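The Mending Pile, Sorted 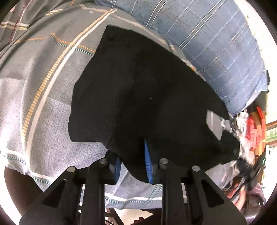 Most household textile waste begins as a sorting problem. Cloths of different weights and fibres go into one heap, and the heap is then washed, folded or thrown out as a unit. Pavithra Arumugam, who runs a repair workshop in Dirkton, separates hers by pattern first and weight second. Plain dark pieces come out before anything else. A matte black cloth with ragged, curling edges is easy to pick out against grey plaid with its white, orange and yellow stripes, or against a blue check, and an edge in that state needs a decision – trim and hem, or cut down for patches.

Patterned cloth takes longer. Checks must be matched at the seam, so Arumugam allows an extra 6 cm on each side and folds along a printed or woven line. Patches are cut on the straight grain and stored flat.

Her colleague Callum Haldane keeps the register. Last year the workshop took in 570 pieces and returned 337 to use. The remainder went for stuffing or rag. Sorting is done in December, when the repair bench is quiet, and takes two afternoons.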